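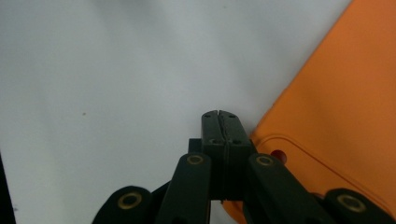

Most of my working day goes into teaching a machine to do things my nephew could do at 4. I squeeze a hand-held gripper, pick something up, put it down, and do it again. Last week I recorded 393 examples, and Sofia Margaritis threw out 11 for being "too elegant."

She had a point. Everyone at Fluleldale wants clean data, and clean data is mostly a record of people showing off. I'd rather keep the fumbles — the missed grab, the second try, the long pause while a grown adult thinks about a lid. A learner that has only seen success has no idea what to do on a bad morning.

Rawiri Pirihi says that's a fancy excuse for my technique. Fine. But his tidy set went to the Josta arm in November, and it froze the first time a cup tipped over.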